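Firkanum Planner: Frequently Asked Questions

Do I need a robot to try the planner?
Not at all! You can record with a pair of hand-held grippers, one per hand, and Firkanum will track the marker cubes and turn your motions into two time-stamped paths (we've kept the file format plain, so you can open it in whatever you like).

How many recordings should I make?
For a small two-handed job, like working with an earbuds case, our own set came to 762 takes, and we'd happily have stopped at 557.
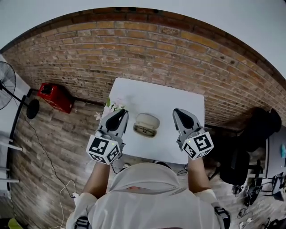

Mélanie Nguyen wrote in to say that her left and right paths drifted apart on longer takes until she turned on clock sync in the settings, and we'd suggest doing the same.

Why does the planner skip some takes?
Usually a cube was lost for more than 49 frames in a row. You can raise that limit under Tracking, though please go gently with it.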